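Laying out the table before the dishes go down

The woman who runs the dish room at Drekileck has strong views about brown paper. She buys it by the roll, and every large table in the place gets a fresh sheet before any crockery comes out of its crate. On top of the paper goes tape, usually blue, in straight lines from edge to edge.

"People think the tape is for show," she said when we spoke in May. "It tells you where a thing lives. If I have a bowl in one square and a plate in the next, I can come back after lunch and know what I was doing."

Drekileck lends tableware to small halls and tea rooms in and near Briltinton. The shelves hold 3,252 pieces at present, most of them plain plates and bowls. Another 1,254 came in last winter when a hotel in Lolton closed its dining room, and those are still being sorted. She does not expect to keep all of them.

She started out in a restaurant kitchen, where she washed up for two years and then moved to the pass. The restaurant, Brandão, had very little storage. Plates went into upright racks by the sink and stayed in them until they were needed, and she says she learned to dislike a tall stack.

"A stack is fine until you want the one at the bottom. Then you lift nine plates to get one, and you put them down somewhere stupid."

Her rule now is that anything being sorted stands on its edge or sits by itself. Stacks are for the shelves, once a set is complete and checked. She admits this takes up a lot of table.

The squares are measured by eye. She tried a ruler for the first few sheets and gave it up. A square should be wide enough for a dinner plate with room for fingers on both sides, and she says that is as exact as it needs to be. When the paper tears or gets stained she pulls the whole sheet off, tape and all, and starts again. A sheet lasts nearly 7 weeks if people keep cups of coffee off it.

I asked whether cloth would be better. She has used tablecloths and did not like them. They ruck up under a heavy bowl, and tape will not stay on them. Paper also lets her write a note next to a piece, such as a chip to look at or a shelf number, and the note goes in the recycling with everything else.

She works from the far edge toward the near one. Serving pieces and small things go at the far edge, then bowls, then plates, and the near half is left clear until she needs it. That habit comes from Brandão too, where the near side of the counter was always wanted by somebody.
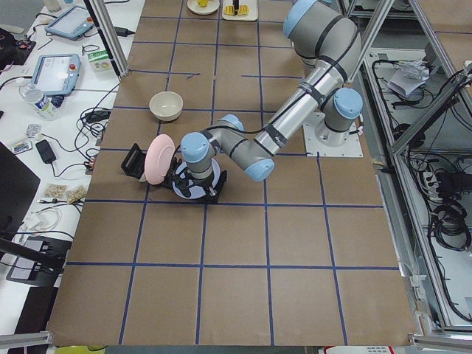
Plates, stands and bowls

The stands are the part she gets asked about most. She likes an open one with a black finish, on the grounds that a pale plate shows up well against it and so does a pink one. The stand has to be heavy enough that it does not slide when a plate touches it.

"Put it in by the rim and don't drop it the last bit," she said. "Most chips happen in the last bit."

Colored plates are a small part of the stock. There are 469 of them, in pinks, greens and a yellow that she describes as hard to place. They go out for birthdays and spring lunches and come back in mixed crates, which means more sorting than the white ones. She keeps cream bowls next to them on the table to see whether the two look right together. A bowl with a darker rim is her usual choice, and she says it goes with almost anything.

Small plates and trays are kept apart from the rest. She used to mix them in with the bowls and lost track of several. Now they get their own squares along the far side, and they are put away last.

What goes back on the shelf

Before a piece is shelved she runs a thumb around the rim and looks at the foot. Anything rough goes into a crate by the door. She used to file down small chips on the thicker bowls but stopped, as the customers noticed the dull spot more than they had noticed the chip.

Labels are on the shelf and never on the dish. Sticky labels left a mark on the glaze of one older set, and it took her a week of evenings with oil and a soft cloth to get it off.

The hotel crates from Lolton are next. She has opened four so far and found soup plates in all of them, with newspaper between each one — more soup plates, she said, than the town could use. She plans to keep enough for two large tables and offer the rest to the tea rooms. The new roll of paper had arrived that morning and was leaning behind the door, still in its wrapper.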